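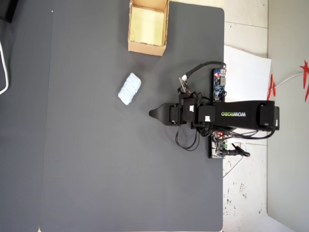

Climer Daily FX is a set of end-of-day spot exchange rates for 13 currency pairs, built for backtesting and for checking ledger conversions. It holds one row per pair per business day and covers over 3,000 business days. The files come in two layers, raw and clean. The raw layer keeps whatever a source sent, including scuffed entries. The clean layer is what most users want. If you only need a closing rate for a given date, read clean and skip the rest of this file except the section on known problems.

Version

Current release is 3. Last rebuild of both layers: 16th August. Maintained by Walter Espinoza.

Contents

raw/ has one CSV per source and pair, as delivered, with only the line endings changed.
clean/ has one CSV per pair, after the rules given under Processing.
gaps.csv lists dates with no usable close.
calendar.csv holds the holiday calendar used in the build.
build.cfg holds the settings for the current release.

Fields in clean/

date: business day in New York terms, YYYY-MM-DD.
pair: six letters, base currency first, no slash.
bid, ask: last two-sided quote before the cut.
mid: average of bid and ask, kept to five decimals, or three for yen pairs.
src: T for Trandov, A for Adar.
flag: blank, or one of the codes below.

Flags

S: the spread was wider than the limit for that pair in build.cfg. The row is kept.
H: holiday in one of the two currencies. The row is kept, but the quote may be thin.
R: the row was replaced in a later release. The old value remains in raw.
A row can carry more than one flag. Codes are joined with no separator, so test for the letter and do not compare the whole string.

Sources

Trandov is the primary source. Its quotes are stamped in UTC and delivered as a single archive per month. Adar is the fallback and is used only where Trandov has no two-sided quote inside the window. The two are never averaged. Adar stamps its quotes in New York time, and the loader converts them before anything else happens. Earlier releases also drew on the Lund feed. Lund gave indicative rates only and has been dropped from both layers. Scripts that filter on src = L will return nothing.

Processing

The cut is 17:00 New York time all year, so the UTC hour moves when US clocks change. The loader takes the last two-sided quote in the window before the cut. One-sided quotes are ignored. If bid is above ask, the quote is thrown out and the one before it is tried. If the primary source has no quote in the window, the same steps are run on the fallback. If both fail, the date goes into gaps.csv and no row is written to clean. Values are never filled forward. Users who need an unbroken series should fill on their side and keep a record of which rows were filled.

No outlier filter is applied. Large one-day moves around central bank decisions and elections are real prices and a filter strict enough to catch bad ticks also removed several of those. Wide spreads are flagged, as above.

Cross rates are taken as quoted. They are not derived from the dollar legs, and small differences against a computed cross are expected.

Known problems

gaps.csv has 163 entries. Most fall on year-end dates. Check it before computing returns, since a missing close turns a one-day return into a two-day return.

The February archive from Trandov in the first year of coverage has duplicate rows with differing asks. The build keeps the row that appears last in the file. This choice has not been checked against another source.

Spreads in the early years are wider than in the later years for the Scandinavian pairs. Part of this is a change in how Trandov collected quotes. Do not read it as a change in market liquidity.

The H flag follows calendar.csv, which lists full-day holidays only. Early closes are not marked.

Uses

Suitable for daily backtests, converting statement balances, and teaching. Not suitable for intraday work, for testing stop orders, or for settling contracts. The closes are not official fixings and will not match a published benchmark set at another hour. No forward points or swap rates are included, so the data cannot be used alone to work out the cost of holding a position overnight.

Loading

Files are UTF-8 with a header row and comma separators. Read date as text first and convert it afterward; some spreadsheet programs reorder the day and month on import. An empty flag is an empty field and should not be read as missing data.

Changes in release 3

Lund rows removed.
mid now computed from unrounded bid and ask.
R flag added.
calendar.csv corrected for Swiss and Norwegian holidays.

Corrections

Send corrections to the maintainer with the pair, date, expected value, and where the expected value came from. Reports without a source are logged but no change is made to clean.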